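Ticket: Left arm lags behind when I let go of the basket (two-arm teleop)
Product: Listel teleop software
Opened by: Caoimhe Tully
Assigned to: Hiu-tung Chou
Opened: 01/05/2026
Status: Resolved

Caoimhe Tully wrote:

Hi again! Me with the arms, sorry. We're recording demos for the fruit-into-basket task, where I drive both arms from the leader handles. Left one holds the basket steady, right one picks up a mandarin and drops it in. Sounds easy, and for the first 24 episodes it was easy, I was quite pleased with myself.

Then the left gripper started opening late. I squeeze the left handle, it closes on cue, lovely. I let go and there's a pause, long enough that I've already started pulling the arm away, so the basket comes along for the ride. The right arm is fine the whole time, open and close both feel instant.

Things I've already tried: restarting Listel (twice), swapping the USB cable on the left handle for the spare, and running the handle calibration again. The calibration says pass every time. I haven't touched the firmware, it's whatever Jarmila put on in October. 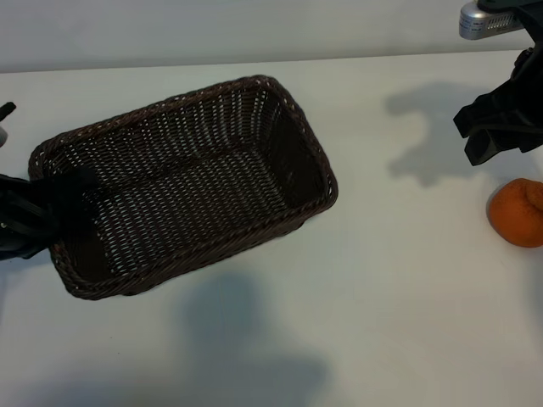 The other odd thing is that it's much worse if I've been holding on for a while. A quick squeeze and release is nearly normal. If I hang on to the rim while I line up the right arm, which takes me ages because I'm fussy about the approach, then the release is really sticky. Could it be something to do with grip force? I can send the log for episode 26, that's the worst one.

Hiu-tung Chou wrote:

Yes please to the log. Could you also open the handle monitor and tell me what the left trigger reads when your hand is completely off it? And check whether "hold assist" is on for the left side. It's under Grippers, then Advanced, and it's easy to miss.

Caoimhe Tully wrote:

Log attached. Left trigger with my hand off it reads 7, right one reads 0. And hold assist is ON for the left! I swear I never turned it on, but Colm McGrath was trying out a lid-opening task on this station while I was away, so I have my suspicions.

Hiu-tung Chou wrote:

OK, I think it's the two together. Hold assist keeps the gripper closed until the trigger drops under its release threshold, and the longer you hold, the lower that threshold goes. Your trigger never gets back to zero, so after a long hold it only just sneaks under. Calibration passes anything up to 10, which explains the clean result. Please switch hold assist off, then do "Zero triggers" with both hands off the handles. That's separate from the full calibration.

Caoimhe Tully wrote:

Did both. Left trigger reads 0 now and the release is instant again, even after I hung on to the basket for a silly amount of time on purpose. I've recorded 29 new episodes this afternoon and not one sticky release!

One leftover question: do I have to throw out the late ones? I'd rather not teach the robot to drag the basket around just because I did.

Hiu-tung Chou wrote:

I'd drop any episode where the basket moved after you let go of the trigger. The rest can stay. Filter on "gripper command mismatch" in the episode browser and they should come up in one list. I've asked for a warning when hold assist is on and the trigger isn't zeroed. Closing this, but reply here if it comes back.

Caoimhe Tully wrote:

Filter worked, bad ones are gone. Thank you!! Off to have a word with Colm.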